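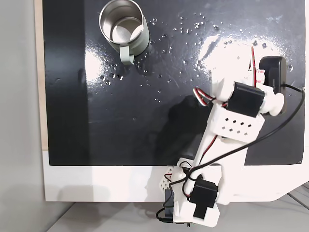
Figure 2. Arm mounted at the lower edge of a black work surface, with mug and water droplets.

2. Planning and ordering a bench station

Read this section before placing an order. It covers one station with a single desktop arm of the Lereo type (white printed links, black servo motors). For two or more stations, repeat steps 1 to 6 for each.

1. Measure the bench. Allow 1000 mm of clear width per station. The base may overhang the work surface, as in Figure 2, so include the board underneath in the depth.

2. Choose the work surface. Gloss black gives strong contrast with white links but reflects overhead lamps. If the station will use a camera, order a matte panel or budget for a diffuser.

3. List the test objects. Enter each one on the order sheet with its outside diameter and its weight when empty. Include cups with handles if the task calls for them. Metal interiors reflect light and should be marked "R" in the last column.

4. Price the arm. The Viltness rate for a full kit is 554 per arm, before tax and freight. Printed parts made in house are charged to the workshop account and do not go on this order.

5. Add spares. Order 2 servo motors and one complete set of servo leads for each arm. Leads are a wear item wherever they cross a moving link.

6. Add cable management. Set aside 80 per station for clips, sleeve and strain relief.

NOTE: Prices were checked on 17 January 2023 and hold until the end of February. Freight to Brurkalside is quoted separately.

CAUTION: The servo motors and connectors are not sealed. If the task involves water, plan for a drip tray and a power supply mounted off the bench. Switch off the supply before wiping the surface.

CAUTION: Do not order leads to exact length. Leave enough slack for full travel at every joint, then secure the excess to the link.

7. Send the completed sheet to Zihan Han for technical review. Zixuan Li releases the purchase order once the review is signed.

8. On delivery, check the contents against the packing list before opening the inner bags. Report missing parts to Hou, quoting the order number.

Assembly is covered in Section 3.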